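Session 6: Holding Patterns, or How to Keep a Crowd Looking Up

Reading before class: the Declercq chapter on display sequencing. Yes, all of it.

Last time we covered the box, meaning the block of air a display pilot is allowed to play in. The box has a front edge, called the display line, and the crowd stands well behind it. Evby's organizers once drew theirs on a parking map, which worked fine until the parking changed.

Terms you should own by September:

Show center - the point on the display line where the pilot aims the good stuff. Spectators will pick a spot somewhere else.

Turnaround - whatever the aircraft does at each end of the box to come back. A solo pilot spends nearly 48 percent of the Trurnell routine on turnarounds, so they had better be worth watching.

Gap - time with an empty sky. Two ships solve this by alternating: one performs while the other repositions. Trurnell allows a gap of 11 seconds. Past that, people go and buy fries.

Density altitude - hot, humid air acts like higher air. The wings and the engine both notice. A loop that felt roomy in spring gets tight on a summer afternoon, and the entry height has to be worked out again.

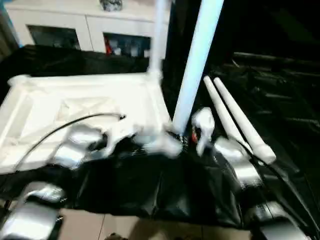

Wind deserves its own paragraph. An on-crowd wind pushes every figure toward the spectators, and the pilot corrects for it before each pull, while still upright and thinking clearly. Off-crowd wind is safer and makes the show look very small.

For next week: sketch a 6 minute routine for two aircraft at Varnham, with one turnaround at each end and a wet-weather version. Mark your minimum heights. "Low" is not a height.

Course questions: aviation events office, ground floor | © 2026 | Back to top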